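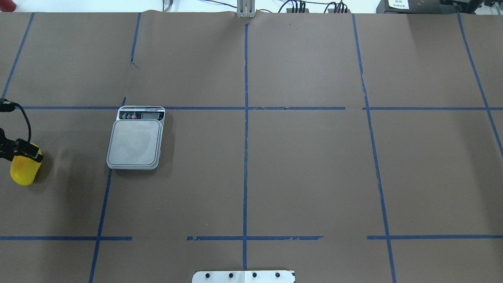 How to Run a Bench Trial of a Kitchen Weighing Chore

Whether a machine can be trusted with ordinary kitchen work is best asked one chore at a time. Placing a single item on a household scale is a suitable first chore. A person does it without thought, yet it requires a grip, a lift, a short carry, a controlled release and a stable reading. The scale stands in the cell to the left of the center line, and the gripper holds its yellow item above the paper, to the left of the scale, with the weighing platform still empty. A trial can be stopped at that point and examined, which makes it a useful checkpoint for new operators.

The procedure below was prepared for sites taking part in the Bukton chore trials. It assumes that the arm has been calibrated and that the operator has completed basic safety instruction.

Before you begin

Cover the work surface and smooth it flat. Divide it into cells with painter's tape. The cells need not be equal in size, but each must have a name or number that every operator uses in the same way. Set the scale in its cell, switch it on and confirm that it returns to zero. Scales that shut off when idle should be switched on again before each attempt.

Allow 45 minutes for a full session of 27 attempts. Sites that are new to the work should plan on fewer.

Checking the tape lines
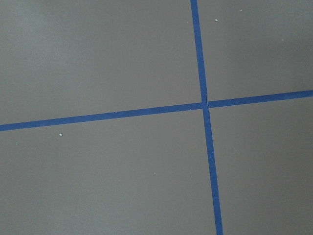
Start positions are recorded by cell, so a line that has moved will affect every result that depends on it. Inspect the lines from the wrist camera before the first attempt and again at the halfway point. Pay particular attention to crossings. A small notch where the tape ends do not quite line up, like the one just above this crossing, is acceptable and should be entered in the session notes. Replace any strip that has lifted enough to catch a finger of the gripper.

Running an attempt

1. Place the item in its start cell and clear your hands from the work area.
2. Start the task and the timer together.
3. Let the arm proceed without help. If it has not released the item within 15 seconds, stop the attempt and record it as incomplete.
4. Wait for the reading to settle, then write it down.
5. Return the item to a new start cell, following the order on the session sheet.

Record a drop, a missed platform and a shifted scale as separate outcomes – they point to different faults and should not be combined under “failed.”
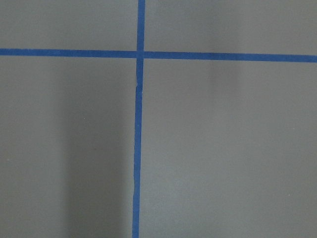 Laltach Institute – Household Automation Section

Reading the results

A site may report the chore as “performed under bench conditions” after seven sessions with no human assistance. It may not report that the machine can weigh food in a home. Home counters are crowded and unevenly lit, and they carry no tape. Even on a prepared surface, lines wrinkle and soft shadows fall across the cells, so operators should note the lighting at the start of each session.

Present results for each item separately. Rounded produce and boxed goods call for different grips, and a combined score hides the weaker of the two.

Completed sheets should be sent to Bethel Ayele by the end of March. Sites using the older Zoreck form may continue to do so for this round, provided that the cell names are written in the margin.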